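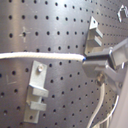 Subject: Re: cable routing set, how many is enough?

Replying to the list since two people asked me the same thing off it.

> We have 200 demos of the braided cable on the flat board and the policy
> does fine on those. Put it on the curved panel and it goes straight for
> where the bracket would have been if the panel were flat. Do we need
> another 200, or are we doing something dumb? Also, has anyone at Castmont
> settled on what counts as a failed episode? We have been deleting them.

Both, probably. And please stop deleting them.

We went through this in May on the Anuneck panel. Our first batch was 461 episodes, which sounded like a lot until we looked at what was in it. Nearly all of them had the brackets in the same holes, the same operator and the same slow approach from the left. The model learned that routine beautifully. Then we moved one bracket up by two holes and it routed the cable through thin air with total confidence.

What helped was a smaller set with more nuisance in it. 90 episodes, brackets moved after every 9, and the start pose changed each time whether the operator felt like it or not. Operators do not feel like it. Left alone they will find the most comfortable pose in the workspace and move in. We ended up printing a list of start poses and taping it next to the screen, and compliance went up to most of the time.

Some notes from our side, in no order:

The curve matters more than you'd think from the wrist view. Brackets on the part that bends away look small, and the tabs point off at an angle, so the gripper body hides the lower half of the one you care about just when you want to see it. If you only train on the near brackets, the far ones are a different task as far as the model is concerned. Split your counts by bracket position and you'll see the hole in the data right away. (Panel full of holes, yes, I heard it.)

Grasp point. We hold the braided cable by the end, at the blue tip, and we make everyone do it that way. An earlier operator liked to grab it a hand's width back, and those episodes poisoned things for a week before someone filtered them out. Pick one and write it down.

Glare. The panel has a satin finish and puts a bright vertical stripe wherever it pleases. We tried hanging a sheet over the lights one Saturday and got lovely, even images that looked like nothing the robot would ever see again. Sheet came down. Leave the stripe in.

Failures: our rule is that if the cable is not sitting between the two tabs when the gripper opens, it's a fail. Keep the file, set the flag, add a word or two on why. "Slipped" is fine. "Robot being weird" is not, although I'll admit it is our second most common entry.

The Ikent people use a three-way label with "partial" in the middle. We tried it. Everything became partial.

As for the Arumugam loader, the current version drops flagged episodes silently unless you tell it otherwise, so check that before you report your totals to anyone – I reported ours first and checked after.

I can send the pose list if it's useful. It has coffee on it, but the numbers are readable.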